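How do I fold a fluffy throw so it stays folded?
Posted in Home & Laundry by Ilir Atanasov

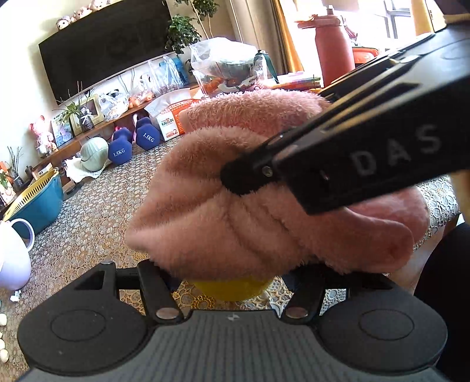 Pink plush mid-fold, with my lavender cup keeping it company on the left.

Hello everyone, I hope somebody has patience for a small household problem. I have a soft pink plush piece, the short fuzzy kind that is lovely to lie under and miserable to put away. I bought it in May from the Lisgate outlet, and it has spent most of its life since then in a heap on the armchair.

My trouble is that it won't hold a fold. I bring the sides in, I roll it, I press it down, and by the time I have walked to the closet it has puffed back up and one end is hanging out like a tongue. You can see how the creases all pull toward the one spot where it is being pinched, and then there's that thick roll behind and a lobe sticking out to the right. It looks like that every single time, whichever end I start from!

The shelf it needs to live on is narrow and already holds the spare sheets, so I would really like a neat bundle and not a cloud. I also don't want to crush the pile flat, as the softness is the whole reason I bought it. Does anyone have a way that works? Thank you kindly in advance.

clesten_mornings

Oh, I know this one well, I have two of these and they fought me for a whole winter. The fuzzy side grips itself when you don't want it to and slides when you do, so the trick for me was to fold with the smoother side out, if yours has one.

Lay it out on a bed (a table is usually too small, and the edges drop over the side and drag everything crooked). Smooth it from the middle outward with the flat of your hand. Fold it in half lengthwise, then in thirds lengthwise, so you have one long strip. Now fold over a cuff at one end, maybe the width of your palm, turned to the underside. Start rolling from the other end, slowly, and squeeze the air out as you go — this is the step I always rushed. When you reach the cuff, turn it inside out over the roll like you would with a pair of socks. It holds itself shut and you can toss it across the room.

If it is a very thick one the cuff needs to be deeper. Mine took a few tries before I got the size right, so don't give up after the first. And where you are pinching it in the middle, try holding it at both ends of the roll. A pinch in the middle just sends the stuffing of it out the sides.

Harahap

just use a ribbon. or a pillowcase

bendine_street_gran

I would second the pillowcase, though I'll say a little more about it! Fold the throw loosely, slide it in, and tuck the open end underneath. It keeps the dust off, it stacks nicely beside sheets, and the pile doesn't get squashed the way it does with those vacuum bags. I tried a vacuum bag once and my poor blanket came out with wrinkles that needed a good long shake and a Thursday afternoon on the line.

Give it a gentle brush with your hand in one direction before you put it away, too. And may I say I love your patterned cloth with the little golden flowers, and the white crochet hanging beside it. Did you make the crochet piece yourself? I have been looking for a lacy edging like that for my sideboard.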